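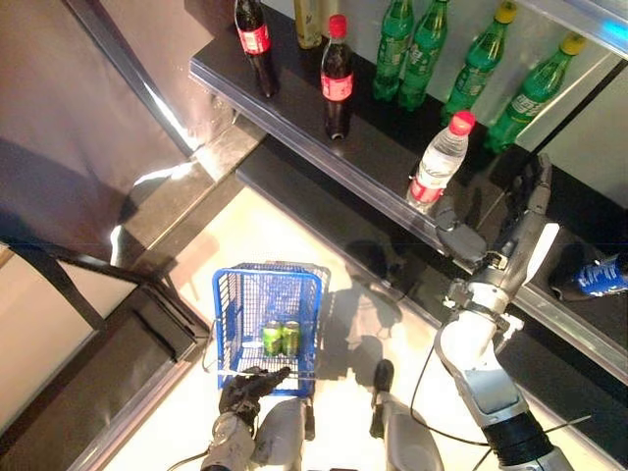
TRIDOV, 9 Jul 2018

Print this page | E-mail this page
41 shares | 5 comments

Drinks corner, Lovel store

Quick one today, the long write-up of the refit comes later in the week. The Lovel store got its drinks corner back in June after the back wall was done and people keep asking what it looks like now. So, some notes, more when I get back over there with more time.

Top tier. Dark and shiny, shows every fingerprint. Cola on the left, greens next to it, a clear water with a red cap up near the front. Eight bottles on there. Plenty of space still.

The greens. Four together, yellow caps on a couple of them. One has a bit of a lean. I'd keep greens together anyway, easier to spot from the door.

Cola. Red label, red cap, you know it when you see it. The one standing a little forward is the one everybody is going to grab first.

The silver edge. My favorite part of the whole unit. Runs along the front of the shelf and picks up the light nicely against the black. Old shelves had a cream plastic strip that went yellow and held crumbs, no loss.

Lower tier. Darker down there, no way round it with a shelf that deep. Something in blue packaging with white printing over on the right. Asked for a strip light under the top tier, was told maybe. Wil keep asking.

Black or white? We went back and forth on this for weeks. White looks cleaner in the catalog but the bottles get lost on it, the clear ones most of all. On black the green comes up really well. Dust is the downside. Wipe down every morning, dry cloth, then a damp one.

Cost. The whole corner came to 4,000 with the wall, 2,000 of that was shelving from Grutitden. Delivery was slow but nothing arrived scratched. The Wanyama store is getting the same units next, same black, one tier higher.

Stock list for the corner now runs to 105 lines if you include the cans and the small juices. Not all of them fit out front at the same time, obviosly. Sizes and prices are on the sheet by the register.

More pictures when Wanyama is finished.

Print this page | E-mail this page

Comments (5)

shelfie_2: Black looks so much better than the cream. Do you rotate the front bottles daily or just when they sell?

tridov_reader: Please put the light in underneath. I can never read the labels on the bottom tier.

corner_regular: Is the Grutitden unit the deep one or the standard? We have 241 cm of wall and I'm trying to work out if two will go in.

lovel store page: Deep one. Measure your baseboard first, ours had to come off. Front bottles get rotated when we restock, so most days.

corner_regular: Thanks, will check tonight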